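Workshop notebook, Kandgate yard, April
Entry by D. Roman

The motor yacht Noltadora was surveyed afloat ahead of her brokerage listing. Both main engines were run up under load. The port shaft seal is to be renewed before sea trial, and the stern thruster fuse holder shows corrosion. 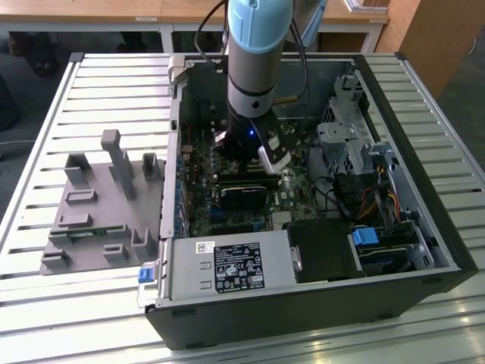
Bench, open computer case.

Mr Farouk has asked that the generator hours be checked against the log, as the 2 records differ by 9 hours. Ms Alaoui will write to the owner's office.

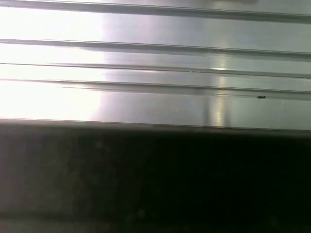 The teak on the aft deck has 3 lifted seams on the starboard side. Harb have been asked to quote for recaulking. Sea trial remains subject to the seal arriving. Haul-out slot held until 16:00, then released to Funwood.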